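Forum > Home and Household > Laundry and Clothes Care

Topic: Getting the smell out of synthetic sports tops (and is it worth soaking them?)

Started by marrowfat_jen
June 12, 2023

Hello all, I've been reading this board for ages and finally have something to ask. Between my two boys and my other half we get through a mountain of sports kit every week, nearly all of it that slippery synthetic stuff, and I've reached the point where it comes out of the machine smelling of flowers and then smells of changing room again the minute anyone warms up in it. My own cotton t-shirts are fine. It's only the sports things.

So far I've tried more powder (worse, if anything), a hotter wash (one club top went crispy round the collar and I got told off), and leaving it all on the line overnight, which was lovely until it rained. Our machine is a Lumov, eight years old, and it has a sports setting that takes 159 minutes, which seems an awfully long time for six tops.

Does soaking work? And if so, in what? My mother swears by white vinegar for everything but she also swears by it for sunburn, so I take it with a pinch of salt.

Reply from oldtub
Posts: 2714

Welcome Jen! You've come to the right place, we are a very dull lot and love this sort of thing.

Yes to soaking, and yes to your mum's vinegar, within reason. I put 200 ml of plain white vinegar in a washing-up bowl of cool water, push the tops under, and leave them for an hour while I get on with something else. Then I squeeze them out and wash at 30 with half the powder you think you need. Half! I know it feels wrong. The powder builds up in the fabric if it doesn't rinse away, and the smell hangs on to it. I'd also stop using softener on anything stretchy, if you are using it. That was the big change in our house, more than the vinegar.

And turn everything inside out. I can't tell you how long it took me to start doing that, and my late mother-in-law had been telling me since the year we married.

Reply from Pegbag

I'm going to disagree with oldtub a little, with love. Vinegar is fine now and again but I wouldn't do it every week with anything elasticated. I had a pair of running tights go baggy at the waist and I'm fairly sure that was the reason, though my husband says it was the running tights being nine years old.

I use bicarb for soaking, a good scoop in a bucket, overnight. It does need rinsing well or you get white marks on the dark bits. The other thing is getting kit out of the bag straight away. We have a rule now that whoever comes through the door goes to the utility room before they go to the fridge — it works most of the time, and the rest of the time I find a damp sock in January that went missing in the autumn.

Reply from sidney_spinner

Bicarb AND vinegar here, but never in the same bucket, as they cancel each other out and all you get is a nice fizz. I did it that way for years because I liked the fizz.

Jen, is any of it two-colour? Our club changed its kit from plain white to bright yellow with black and I have had no end of bother. I soaked one overnight in warm water and the yellow went a sort of pond colour along the seams. Cool water only for those, and don't leave them lying in a heap. Hold it up by the top and let it hang before you decide what state it's in, as they twist themselves up dreadfully and you miss half the marks.
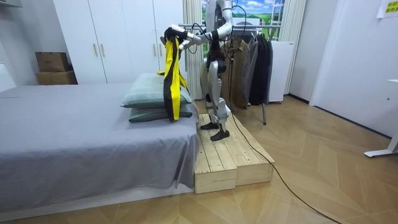
Yellow and black top, held up over the bed

I lay ours over a rail in the back bedroom afterwards, away from the window, with the zips done up if they've got them. They're dry by morning even in winter.

Reply from marrowfat_jen

Oh this is all so helpful, thank you! Yes, we have some two-colour ones. My youngest plays for Rondby Juniors and theirs are red and white, which I have been bunging in with everything else, so I feel rather told off (kindly).

I am guilty on the softener. I've been putting in extra, thinking it would help with the smell. Oh dear.

Sidney, do you really get them dry by morning without any heating on? Our back bedroom is like a cave.

Reply from sidney_spinner

I do, but I give them a second spin first, and ours is a small room with a door that doesn't shut properly, so there's always a draught. If yours is a cave then the landing might be better. Anywhere the air moves.

Reply from tumblewick

I'll be the awkward one. I don't soak anything and I never have. I think most of this is the machine. When did you last clean the drawer and the rubber seal, Jen? Eight years is plenty of time for it to get slimy in there, and you can soak till the cows come home, but if the clothes go back into a smelly drum they'll come out smelly.

Do an empty wash as hot as it'll go, pull the drawer right out and scrub it with an old toothbrush, and wipe round the seal, including the fold underneath. Then do one load of kit with no soaking and see. I had a Skandstead before this one and I was ready to take it to the tip until I looked in the filter.

Reply from oldtub
Posts: 2714

tumblewick is right about the seal and wrong about soaking, and we've had this argument at least 2 times before on here, so I shall put the kettle on and leave it at that.

Reply from tumblewick

I'll have mine with milk please. Still not soaking anything.

Reply from Pegbag

Forgot to say, if you do want a ready-made soak, I was given a tub of the Bakilana sports one and got on all right with it. It's a strong scent though, a bit like a swimming pool that's been eating mints. I went back to bicarb once it was finished.

Reply from marrowfat_jen

Well, I've had the drawer out. I won't describe it. Hot wash is on now, seal has been done, and I've got four tops sitting in cool water with the vinegar and two left out as they are, for tumblewick's sake. Red and white ones in a bucket of their own, Sidney!

Will report back once they've been through a training session, and if anyone knows how to get grass out of white shorts I'd be glad of that as well.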